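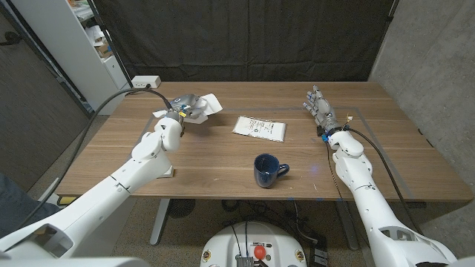 So the night the left hand wouldn't let go, I was on my second granola bar and feeling pretty good about my life choices. We called the robot Ollik, which was Trinidad's idea, and Ollik's whole job that month was to make one pour-over coffee the way a person would. Open the packet, deal with the filter, pour, stop. Simple! We were on run 67 and the people from Stolska were coming at 7 in the morning to see it.

Run 67 was going great right up until the hand closed on the paper and stayed closed.

I typed the release command. Nothing. I typed it again, slower, as if that would help. The log said the hand was open. It said so 43 times, one line after another, very cheerful about it, while I sat there looking at a hand that was obviously not open.

"It thinks it let go," I said.

Trinidad Vidal had her shoes off and her feet up on a box of spare cables. "So tell it that it didn't."

"It doesn't take my word for things."

Now, what I should have done is hit the stop and go home. What I did was lean in and tug on the paper. I know! I've given the safety talk to every new hire since September, I have a slide with a cartoon finger on it, and I reached right in there with my sleeve hanging loose because I was tired and it was only a coffee filter.

That was the moment the arm decided the task was done and went on to the next one. The shoulder swung, the wrist rolled over, and it had my cuff. It wasn't fast or even rough. It just started carrying my sleeve toward where it believed the kettle would be, and me along with it, sort of walking sideways and saying "hey, hey, hey" like you'd say to a dog.

Trinidad got to the red knob before I'd thought of it. The arms sagged, the hum quit, and I could hear the building's pipes.

"Are you hurt?"

"No."

"Good," she said, "because I'm going to yell at you now." And she did, for a good long while — she's thorough.

We found it after midnight. Somebody had swapped the finger sensor and left the old calibration file in place, so at line 184 the hand was reading its own zero as wide open. One number. I fixed it, and then I didn't run it again, because she'd put her shoes on and taken my keyboard.

She wrote to Stolska herself and moved the visit. I wrote the incident report, with my name in it, and I took the cartoon finger off the slide and put in a picture of my cuff. The button's still missing.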